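What is shown at the robotics open day at the Firkbridge centre?

Posted by Siu-fong Leung
Our seniors' social club is considering the open day at the Firkbridge centre on 10th November. The notice mentions a demonstration of kitchen robotics. Could anyone who attended the October session advise whether it is suitable for members with no technical background, and whether seating is provided?

Toltis
Went in October. Parking is poor. Good talk though.

Wan
Seating is provided for 18 persons in the demonstration room, with standing room behind. Groups of more than six are asked to register in advance at the front desk. The session runs for 20 minutes and is followed by a period for enquiries. No technical knowledge is assumed. Visitors should note that the kitchen portion is conducted in simulation and presented on a large screen. The presenter explains each task before it is attempted and will repeat a task on request.
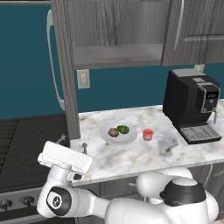
Simulated kitchen, with the arm at the counter. Posted by Hiu-tung Siu, Turia visitor programs

Further to the reply above, the kitchen program concerns ordinary household items, such as a plate of food and a small red cup set out near a coffee machine. Members who use a hearing aid are advised to sit toward the front. The washrooms and the demonstration room are on the ground floor. Enquiries regarding group bookings may be left at the centre's front desk, and a reply will be provided in writing.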